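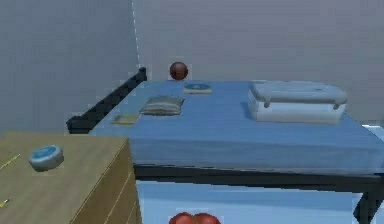
照 Rattana Intarasuk 的看法，现在就签购买合同是太早了，应该先把仿真里的整理工作做完，再谈要买几台，再谈用哪一笔钱。她在 25/03/2024 的采购说明会上讲了这个意见，会后又用书面的方式交给了 Gorcombe 的财务部门。

Gorcombe 经营带家具的短期住所，计划给 Prelside 住宅楼购置房间整理机器人。本月公布的计划里，第一批数量为 4 台，设备型号为 Wainwright，仿真软件由 Wovel 提供，租用期 12 个月。计划的总额为 63 千英镑，包括机器、软件、安装和第一年的维修，但是不包括员工培训。这个“不包括”在说明会上引起了比较长的讨论。

项目由 Kieran Fothergill 负责。他对本站说，计划没有取消，也没有推迟，只是付款的顺序有了改变。按原来的安排，公司先付机器的定金，然后租用软件，一边等交货一边做仿真。按新的安排，软件先租，仿真先做，机器的定金要等到仿真报告通过以后再付。Wainwright 的销售方面已经接受这个顺序，条件是报价只保留到报告提交的那一天。

“如果报告迟交，报价就要重新谈，这个风险在我们这边。”Fothergill 说。

仿真的内容是卧室整理。每一个任务从一个已经布置好的房间开始：床、柜子，床上放着若干日常物品。比如其中一个房间，淡蓝色的床单上有叠好的灰色织物、一个带盖的白色大容器，还有一个棕色的小球，旁边的浅色木柜上另有一个蓝盖的小圆盒。机器人要把物品从床面移到指定的地方，不能碰坏，也不能把已经叠好的东西弄散。Gorcombe 要求每一种房间布局跑满 1,000 次，全部结果都要交，包括失败的结果。

负责仿真的是 Noémie Hiebert。她介绍，她的小组把物品按照处理的困难程度分开。叠好的织物属于比较困难的一类，原因是夹得太轻会滑，夹得太重会散。带盖的容器也困难，容器的宽度如果超过夹爪张开的宽度，就只能从边上或者从盖子的位置想办法。小的、扁的物品在计划书里原来写为“简单”，Hiebert 把这个词删去了。

“扁的东西平放在床单上，夹爪从哪里进去？桌子是硬的，床垫会往下陷。销售资料里的演示都在桌子上做，我们的客人把东西放在床上。”她说。

她的小组因此向 Wovel 提出，床垫的软硬应该可以调节。Wovel 的回答是，现在租用的版本把床垫当作硬的表面计算，可以变形的表面属于另外一个模块，需要另外付费。这个模块的价格没有列在计划里。Fothergill 承认这是准备工作的疏忽，并且说，如果要加这个模块，费用会从安装的部分调过来，总额保持不变。

关于这一点，Intarasuk 有不同的意见。她的书面意见指出，安装费用已经压得很低，再从里面拿钱，结果很可能是充电位置的改造做不完整。Prelside 的走廊比较窄，清洁推车和机器人如果同时停在走廊里，客人的行李就过不去。她建议把充电位置放在每层的布草间，这样要移动一部分货架，还要增加电源插座。这两项工作都需要钱，都属于安装。

她的书面意见里还有另一个问题，就是机器的数量。她写道，计划里的数量是从楼层推算出来的，每层一台，听起来很整齐，但是退房的时间并不按照楼层分布。周转高的时候，有的楼层几乎全部房间都要整理，有的楼层一个也没有。机器能不能坐电梯，由谁陪同，在电梯里占多少位置，计划书都没有写。她请项目组补充一份按小时计算的工作量表，用 Prelside 自己的退房记录来做。

Fothergill 同意做这份表。他说，退房记录已经从前台系统导出，正在整理。对于电梯，他的说法比较谨慎：Wainwright 可以和部分型号的电梯控制系统连接，Prelside 的电梯是否属于这一部分，要等电梯维修公司书面答复。在收到答复以前，计算工作量时按照“机器不离开本层”处理。

说明会的后半部分由 Brijesh Dhillon 介绍费用。他把费用分为一次性的和每年都有的。一次性的包括机器、运输、插座改造、网络改造。每年都有的包括软件租用、维修合同、夹爪指垫的更换、保险。他特别解释了指垫：指垫是消耗品，价格不高，但是更换的时候机器要停，停的时候房间还是要有人整理。所以在他的表格里，指垫的费用分成两行，一行是零件，一行是停机时候的人工。

有听众问，为什么不直接租机器。Dhillon 回答，租赁方案他们认真比较过。租赁的好处是第一年的支出比较少，而且型号更新的时候可以更换。不好的地方有两个。第一，租赁合同规定每月最低使用小时，Prelside 在冬季达不到这个小时数，达不到也要付钱。第二，租赁的机器不允许自己修改夹爪，而 Hiebert 的小组很可能需要修改。他说，如果 Wainwright 愿意在这两点上让步，公司可以重新考虑租赁，门没有关上。

也有人问到人员。Prelside 的房务工作由 Hayley Kershaw 管理，她在会上的发言不长，但是记录的人都写得很仔细。她说她的同事不反对机器，她们想知道的是具体的事情：机器在房间里的时候，人能不能同时在里面换床单；机器停住了，谁可以按重新开始；客人的物品被碰坏，责任单上写谁的名字。她请项目组在付定金以前把这三个问题的答案写出来，用普通的语言，一页纸就可以。

Kershaw 又说，整理客人还在住的房间，和整理已经退房的房间，是两种工作。退房以后留下来的东西，要登记，要装袋，要送到失物处。客人还在住，东西就要放得让客人找得到。有的客人把药放在床边，有的客人把眼镜放在床上，这些东西移动一点点，客人就会打电话到前台。她的建议是，第一年机器只进入已经退房的房间。

这个建议在会上得到了比较多的支持。Fothergill 说他会把它写入计划的修改稿，不过他也提醒，如果只做退房的房间，每台机器的工作量会下降，收回成本的时间会变长。Dhillon 当场没有给出新的年限，他说需要等工作量表完成，不愿意先讲一个数字，以后又改。

在仿真方面，Hiebert 对这个限制表示欢迎。她说，只做退房房间，物品应该放到什么地方就比较清楚，大部分放进收集箱或者放到柜面上，规则可以写得很短。客人还在住的房间，每件物品都有“原来的位置”，判断起来难得多。她的小组会先完成退房房间的布局，在住房间的布局保留在文件里，暂时不跑。

她也说明了仿真报告会包括什么内容。对每一种布局，报告会写成功的比例、失败的种类、每次用的时间，以及有没有出现碰撞。失败会再分细：没有找到物品，找到了没有夹住，夹住了中途掉下，放到了错误的位置。她认为第三种最值得看，因为东西掉在床上和掉在地上，对客人来说差别很大，而软件默认把这两种情况记在一起。她已经请 Wovel 把它们分开。

Wovel 方面通过邮件答复本站，表示分开记录可以做到，不另外收费，会在下一次更新里提供。关于可以变形的床垫模块，邮件只说正在和客户商谈，没有说价格。本站也向 Wainwright 的销售方面询问了最低使用小时的问题，到发稿的时候还没有收到答复。

Intarasuk 在会后向本站补充，她的意见不应该被理解为反对购买。她做过洗衣设备的采购，那一次机器到了以后才发现排水管的位置不合适，机器放在走廊里，用塑料布盖着，等施工的人来。她说那时候合同已经签完，每一项修改都要加钱。她希望这一次把问题放在签字的前面。

她还提出一个关于验收的建议。现在的合同草稿写的是“设备正常运行即为验收合格”。她认为“正常运行”四个字太宽，机器能开机、能移动，也可以说是正常运行。她建议验收在 Prelside 的真实房间里做，房间由房务部门布置，项目组和供应商事先不知道物品放在哪里，任务和仿真里的任务一样，合格的标准由仿真报告来定，比仿真的结果低多少可以接受，双方在签字以前写清楚。

Fothergill 说，供应商对“事先不知道”有一些保留，担心房间布置得过于困难。Kershaw 回答，她可以保证只用客人平时真的会留下来的东西，失物处的登记本就可以作为根据。她愿意把登记本里常见的物品列成清单，去掉客人的名字，交给双方。Hiebert 随后表示，这份清单对仿真也有用，现在的物品是她的小组按照软件自带的模型选的，有的和 Prelside 的实际情况不太接近。

例如，登记本里有很多充电线。充电线在仿真里还没有模型，软的、细的、会缠住的东西，计算起来很慢。Hiebert 的态度是，如果充电线做不了，报告里就明白地写做不了，由房务人员在机器进入以前先收走。Kershaw 对此没有反对，但是她问，如果人已经进房间收了充电线，为什么不顺手把别的也收了。会场上有人笑了。Fothergill 说，这个问题要用时间来回答，就是要测量人只收充电线用多久，收全部物品用多久。测量会在 Prelside 做，由 Kershaw 安排。

网络也是一个没有解决的项目。Prelside 的无线网络在走廊里比较稳定，在部分房间靠近窗户的地方比较弱。Wainwright 在断网的时候会停在原地，等网络恢复。停在门口，就会把门挡住。Dhillon 的表格里有网络改造一项，金额是按走廊计算的，没有计算房间里面。他说会请网络公司重新测量，如果需要增加设备，费用会单独列出来，不会放进“其他”一项里。

保险方面，公司现有的保险包括员工对客人物品造成的损坏，机器造成的损坏是否包括，保险公司还没有给出书面意见。Dhillon 建议，在得到书面意见以前，不要让机器进入任何有客人物品的房间，试运行也一样。试运行可以用空出来的样板房间，物品由公司自己准备。

关于隐私，有听众提出机器上的摄像头会不会保存画面。Fothergill 说，合同草稿要求画面只在本地处理，工作结束以后删除，失败的任务可以保留画面，用来分析原因，但是要得到房务经理的同意。Kershaw 问，保留的画面放在哪里，谁有密码。Fothergill 回答这一部分还没有写，他会补上。

根据修改以后的安排，下一步先做三件事。Hiebert 的小组继续跑退房房间的布局，并且在收到清单以后更换一部分物品。Dhillon 重新计算费用，把培训加进去，哪怕总额因此要改。Kershaw 做时间测量，同时写出她的同事对操作权限的要求。工作量表由 Fothergill 自己完成。

培训的问题最后是这样处理的：原来的计划把培训看作部门自己的开支，由房务部门从日常预算里支付。Kershaw 说她的日常预算里没有这一笔钱，以前也没有。Dhillon 同意它应该属于项目。至于培训多少人，现在有两种意见，一种是每个班次培训一个人，另一种是全部人员都培训。Intarasuk 支持第二种，她的理由是房务人员经常换班，如果只有一个人会操作，这个人请病假的那天机器就只能站在布草间里。

仿真报告提交以后，Gorcombe 会再开一次说明会，时间另行通知。书面意见可以继续交给 Fothergill，也可以放在 Prelside 前台的信箱里，请注明“设备采购”。合同草稿的验收部分和画面保存部分，在修改完成以后会贴在员工休息室的公告板上。

更正：本文较早的版本写软件的租用费用由房务部门承担，这是错误的，软件租用费用包括在项目总额里面。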